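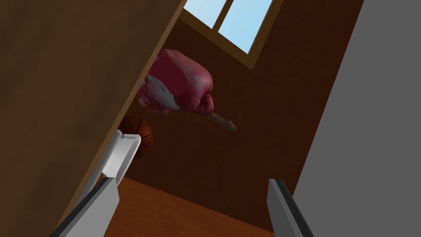
**Bridging registration** is a category of conditional licensure for allied health practitioners, chiefly occupational therapists and physiotherapists, who are returning to practice after a lapse of five years or more. The holder may treat clients under supervision but may not sign discharge plans or supervise students.

## History

The category grew out of the Grevard scheme, introduced in 2000 to address vacancies in rural health centres. The first intake comprised 116 registrants. A review by Catríona Kinsella recommended separate streams for hospital and community practice – a division retained in the current rules.

## Requirements

Applicants submit a practice history, a current first aid certificate and a learning plan endorsed by the supervising practitioner. Supervision is graded at two levels, direct and remote. Progression to the second depends on a written assessment, usually the Nisley inventory as revised by Noémie Kowalchuk. Registration lapses if the holder changes employer without lodging a new plan.

## See also

- Scope of practice
- Recency of practice
- Grewal supervision model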